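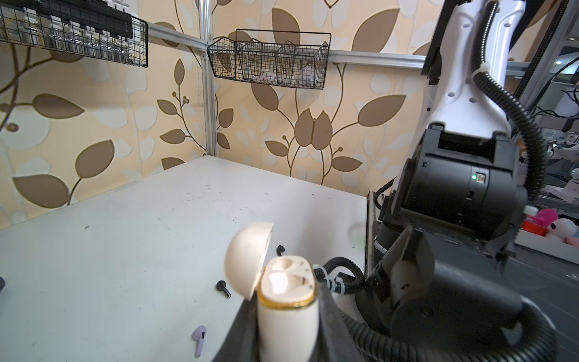
Sorting and re-casing loose earbuds: speaker notes
Liritz repair and reuse meeting, 4 Dec 2024

Opening (2 minutes)
Problem first. Loose earbuds arrive without their cases, cases arrive without their earbuds, and a bud from one maker rarely seats in the cradle of another. At the Lillo collection point we took in 215 loose buds between April and the end of the trial. Say that figure slowly; people tend to write it down.

Slide 1. The case
Cream-white case, lid open, both cradles empty. Gold-coloured rim round the opening. The outside of the lid is scuffed. Scuffs are cosmetic and we do not grade on them. What we grade on is the hinge, the charging contacts and whether the lid closes flush.
Three buds on the table: two black, one lavender-purple. Colour is the first sort and the quickest, but it is weak evidence. Makers sell mixed colours, and owners replace a lost bud with whatever they can get. Ask the room which two they would try first, then move on without waiting long.

Slide 2. Order of work
Lid open before picking up a bud. Check left and right markings. Offer the bud to the cradle stem first if it has a stem. No force. If it sits proud, take it out and try the other side once only.
Wipe contacts with a dry swab. Alcohol is for the metal parts, never the mesh.
Leave on charge for 8 minutes, then look for a light. No light goes in the Jalletti tray for bench testing.

Slide 3. The work surface
Pale top, matt if possible. Dark buds show up well on it. Pale ones do not, so Iglesias uses a grey mat for those. Marks on the surface are harmless, but grit should be brushed off before any case is opened.

Slide 4. Storage
One case per bag, label on the bag. Unmatched buds in trays of 100, split by left and right before colour. We did it the other way round at first and had to re-sort two trays.

Questions likely to come up
Battery age: we do not measure it at intake.
Pairing: reset at the bench, after cleaning.
Cases with a loose lid: parts only.

Hand out the tray labels before leaving the stage.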